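Koltau Refurbished Office Tower
Sold by Altudgate. Page updated 08/07/2021

Every refurbisher says its computers are "like new". We don't, as they aren't. The Koltau is an ex-office desktop with a few scuffs on the case, and it'll do email, invoices and too many browser tabs without complaint. Gamers should look elsewhere.

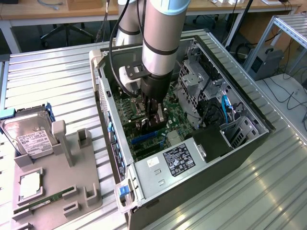 Grades are mostly marketing, in our view. One shop's A is another's C, so we list faults on the invoice instead. Cosmetic marks don't count as faults. A dead USB port does.

Memory: 8 or 16 GB, your choice at checkout
Drive: new solid state, never reused
Warranty: 3 months, parts and labour
Return freight: $20 flat
In stock: 88

You'll be offered the Pirnavik tune-up software at a lot of places. We've tried it and couldn't measure any difference, so we don't bundle it. 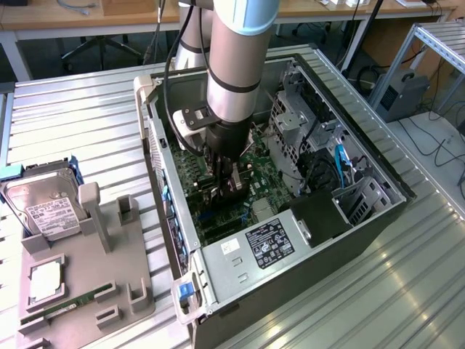
Claims about power savings deserve the same caution. A newer machine might cut your bill by up to $50 a year, if you leave it on all day. Most people don't. Keyboard, mouse and monitor not included. Colour of the front panel varies and can't be requested.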